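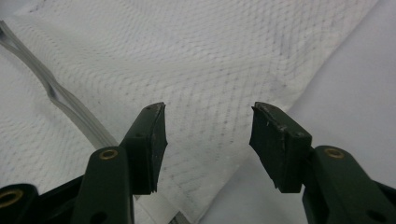 Hard water and gray towels: what I changed

5 Feb 2018
Shares: 16 | Comments: 2

The water in Dolldale comes out of the ground through limestone, and the utility's annual report puts total hardness at 319 mg/L as calcium carbonate. Most classification tables start "very hard" well below that. I moved here with a set of white cotton towels in good condition, and within two years they were gray, stiff, and noticeably worse at drying anything. This post covers what was happening in the wash and the routine I use now. It is long because I could not find the whole chain explained in one place when I was looking.

What hardness does in a wash

Hardness is mostly dissolved calcium, with a smaller share of magnesium. Both are present as ions with two positive charges. Most laundry surfactants are anionic, meaning the working end of the molecule carries a negative charge. Put the two together and some of the surfactant gets tied up by calcium before it touches any soil. With true soap the effect is severe: calcium and the fatty acid form an insoluble curd, the same material as a bathtub ring. Synthetic surfactants tolerate calcium better, though they still lose efficiency.

The second problem is redeposition. Soil lifted from fabric has to stay suspended until the drain pump runs. Cotton picks up a slight negative charge in alkaline water, and so do clay and other fine particles, so normally they repel each other. Calcium weakens that repulsion and can bridge the two surfaces. The dirt leaves one towel and settles evenly over the rest of the load. Nothing looks stained. Everything gets slightly darker each time.

The third is scale. Heat drives dissolved bicarbonate toward carbonate, and calcium carbonate is close to insoluble at the pH of a wash. Some of it ends up on the heating element if the machine has one. The rest stays in the fabric, particularly in terry, where the loops give it a very large surface to sit on. Scale in the loops is what makes a line-dried towel feel like a doormat. A tumble dryer breaks up some of the stiffness mechanically and so hides it, but the mineral is still there.

Where the builder comes in

Every detergent formula has to deal with this, and the ingredient that does it is called the builder. Phosphates used to do the job, and did it very well: they bind calcium and keep it in solution. They are gone from home laundry products for environmental reasons. The replacements are sodium carbonate, zeolites, citrates, and various polymers.

Sodium carbonate (washing soda) is the cheap one. It removes calcium by precipitating it as calcium carbonate, so the water is softened and the calcium is now a fine solid. If polymers are present to keep the solid dispersed, it mostly goes down the drain. If they are absent, a portion of it stays on the cotton. Homemade detergent recipes based on washing soda and grated bar soap manage to combine scale and soap curd in the same bucket. I used one of these for most of a year and I consider it the main cause of my problem.

Zeolites are insoluble aluminosilicates that swap sodium for calcium. They work, but slowly in cold water, and they can leave a pale dust on dark clothes if the rinse is short. Citrate holds calcium in solution, though less strongly than phosphate did, and the effect weakens as the temperature goes up. It takes a fair amount of citrate to handle water like ours.

Liquids generally carry less builder than powders. There is a formulation reason for this: it is hard to keep a lot of salt dissolved alongside surfactants without the bottle separating. In soft water it hardly matters. In Dolldale it matters a lot, and switching from a liquid to a powder was the single largest improvement I made.

The powder I settled on is sold as Dumlao. The ingredient list shows carbonate, zeolite, citrate, and a polycarboxylate, plus oxygen bleach and enzymes. Other powders with a similar list should behave the same way. I have no particular attachment to it, and the scoop is badly made.

Dose

The dose chart on the back of the box has separate columns for soft, medium, and hard water. I ignored it for a long time on the theory that manufacturers want you to use more product. That may be true in general. But the chart is a real calculation: a certain mass of builder is consumed by a certain mass of calcium, and until the calcium is dealt with, the rest of the formula is working at a handicap. Underdosing in hard water is worse than it sounds. With sodium carbonate in particular, a small dose gives you the precipitate without enough polymer to carry it off.

Overdosing has its own costs. Too much foam cushions the load in a front loader and reduces the mechanical action, and the residue takes more rinsing. I weigh the powder on a kitchen scale reserved for the purpose. Scoops are unreliable because powder settles during shipping, and the bottom of the box is denser than the top.

The machine

Mine is a Hanix front loader, bought used. Front loaders use much less water than top loaders, which has a useful side effect here: less water per load means less total calcium per load. The concentration is the same, but the amount of builder needed goes down with the volume. People who move from an old top loader to a front loader and keep the old dose usually end up with foam in the drawer.

The drawback is rinsing. My default cotton cycle has two rinses, and the water level in both is low. The extra-rinse option adds another and raises the level slightly. I use it for towels and skip it for everything else. Rinsing with hard water does add a little calcium back, and there is some argument about whether extra rinses are self-defeating. My view is that clearing out alkaline, soil-bearing wash liquor is worth it. The bicarbonate in rinse water is dissolved, it is cold, and most of it is spun out.

Fabric softener is out entirely for terry. Conventional softener is a cationic surfactant that deposits a fatty layer on the fiber. It does mask stiffness. It also makes cotton less willing to take up water, and it traps fine soil. If a towel has been through softener for years, that layer has to come off before any treatment for scale will work evenly.

Recovering old towels

This is the procedure I used on the gray set, in order.

First, a hot wash with a full dose of powder, no softener, and nothing else in the drum. The purpose is to strip softener and body oils.

Second, a soak in citric acid solution in a plastic tub. Warm water is enough. The acid converts calcium carbonate to soluble calcium citrate and releases carbon dioxide, and on a badly scaled towel there may be visible fine bubbles for the first minute. Use moderate concentrations. Very strong, very hot citric acid solutions can deposit calcium citrate, which is only sparingly soluble and defeats the purpose. Leave the towels in for an hour or so, then rinse thoroughly.

Do not let citric acid, vinegar, or any other acid come into contact with chlorine bleach. The mixture releases chlorine gas. If there is bleach residue in the machine drawer, clean it out before you start. This also applies to doing the two treatments one after the other without a complete rinse in between.

Third, another hot wash with powder. Oxygen bleach works properly only in alkaline conditions, so it belongs in this step. By now the scale is gone and the bleach can reach the soil that was locked under it. Most of the visible whitening happened here.

I tried vinegar in place of citric acid on a couple of hand towels. It dissolves carbonate as well, but household vinegar is dilute, so you need a lot of it, and I would keep it away from rubber seals as a regular practice. Citric acid powder from Vimport comes in a plain resealable bag, stores well if kept dry, and has no smell.

Results were good on all but the oldest bath sheet, which stayed yellowish. I suspect iron. Citric acid will pull some iron, but an old, heat-set deposit may need a reducing agent made for the purpose, and I decided the towel was not worth it. It is used for the car now.

Part of what looks like whiteness in a new towel is optical brightener, a dye that absorbs ultraviolet and emits blue. It wears off over time, and detergents with brightener replace it. A towel can be perfectly clean and still look cream next to a new one under daylight. Compare them under a warm incandescent bulb, where there is very little ultraviolet, and much of the difference disappears.

Would a softener unit be better

Probably. An ion-exchange unit on the supply line removes the calcium before any of this starts and protects the water heater too. I rent, so it is not my decision. If I owned the place I would price one against the powder, the citric acid, and a heating element every few years.

For now the routine is powder at the hard-water dose, hot cycle, extra rinse, no softener, and a citric acid soak every April when the heavy blankets come off the bed and the tub is out anyway. I also run the empty Hanix with citric acid on the same day. The drawer still collects a pale crust in the back corner, and I scrape that off with an old toothbrush.

2 comments
Share this post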